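Visit report: handling practice and record rules at the Hekari site, Lindon

Visited June 7, 2022. Host: Nithin Varma, who looks after operating procedure for hand-held gripper work at Hekari. The Mathew building has an office floor, a parts store and access to several furnished kitchens nearby. I went mainly to see how the written rules compare with our own, which have not been revised in a long while.

The Hekari procedure is a 15-page document, version-controlled, with one page per topic. It separates three things that our document mixes together: condition of the tool, condition of the workspace, and conduct of the operator. Each has its own checklist and its own sign-off line. Varma's view is that a combined checklist gets ticked in one stroke, and I saw enough of our old sheets in March to agree.

Tool condition comes first. Linkage screws are checked by hand before a session, and the finger pads are wiped and inspected for glazing. A pad that shows a shiny patch is replaced in pairs, never singly. Opening and closing travel is compared against a printed gauge made by Jukard. If the travel is out, the tool goes back to the bench and a different one is signed out. Operators are not allowed to adjust linkages in the field.

Workspace rules are shorter. Household items may stay on the table, provided that open liquids are removed and glass is kept out of the planned path of the fingers. Dishes are to be taken by the rim with both pads in contact before any tilt. With two grippers at one table, one is named as lead for each object, and the second moves in only after the lead has a stable hold.

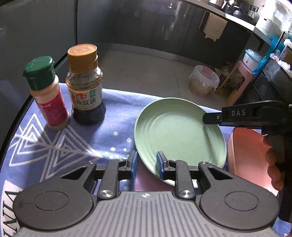

Who decides when a session has to stop?
Any person at the table can stop it, and the lead operator decides when it restarts. The stop is logged with a time and a one-line cause.

The log is kept on paper during work and typed up the same day. There were 1,026 entries in the current register, of which 106 were stops. Most of the ones I read concerned pad wear or an unclear handover between operators. The wording is uneven – "slip" is used for three different events – and Varma has a draft list of fixed terms that would sort this out.

Training takes some 55 minutes before a new operator handles crockery, beginning with soft items. I would like more on grip force. The document says "firm, without flex" and leaves it there, with no test piece or measured limit.

Two items to carry over to our own procedure: the split checklist and the lead rule for paired tools. The Jukard gauge needs a drawing number before we can order one. Varma will send the draft term list when it has been through review.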